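4. Rules for the Work Cell

Our project group had the task of writing safety and working rules for the small robot cell in the Vetutstead laboratory. The cell had been used since September without any written rules, only habits. We read the manual of the arm, the risk sheet of the department and the guide which the company Lodard gives to its trainees. The guide is made for bigger machines, so we could take over only a part of it.

The first rule concerns the work surface. The paper must be divided into cells with tape before any programme starts, and the tape must not be moved between two runs of the same series. If a strip comes loose, the series is stopped and this is written in the log. The second rule says that only one object may lie in the grid when a new grasp is tried. The object is placed by hand while the arm is in hold, and the person steps back behind the line on the floor before the hold is released.
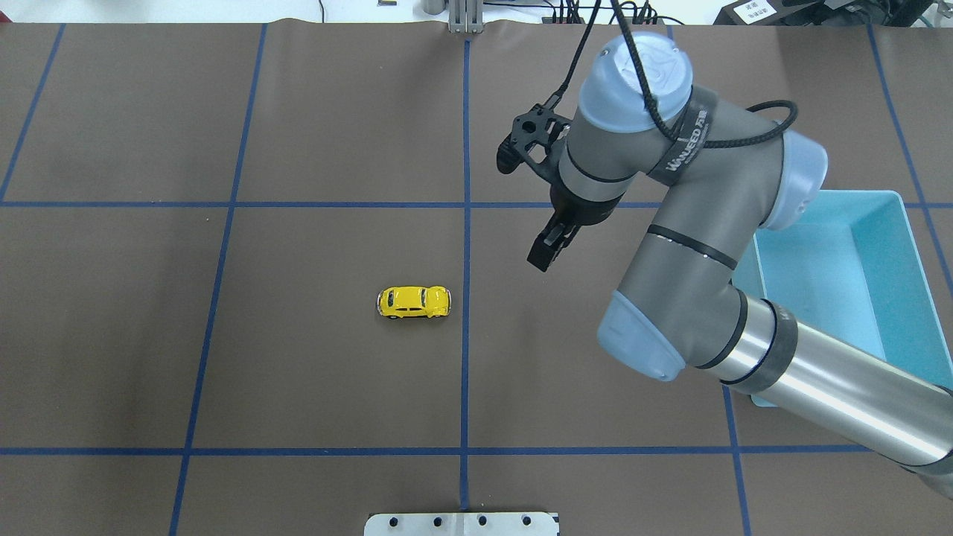

Vestergaard replied to our first draft that a rule about stepping back is worth little if the emergency stop stays on the far side of the table, and asked us to write down its place first. We agreed with this. The stop button now has its own paragraph: it is within reach of the person who places the object, and it is tested at the start of each day.

We also discussed speed. In the draft we permitted full speed after 13 runs without a fault, but it was not clear what should count as a fault. The final text says that a dropped object is a fault, and a missed grasp is not - the arm only has to return to its start position. After a fault, the counting begins again.

By Thu 27 March the log contained 2440 runs, some 2000 of them made under the new rules. The older entries are harder to use, as the position of the object was often not noted. For the Drivutska cell, which has a different gripper, the rule on speed must be checked again before it is copied.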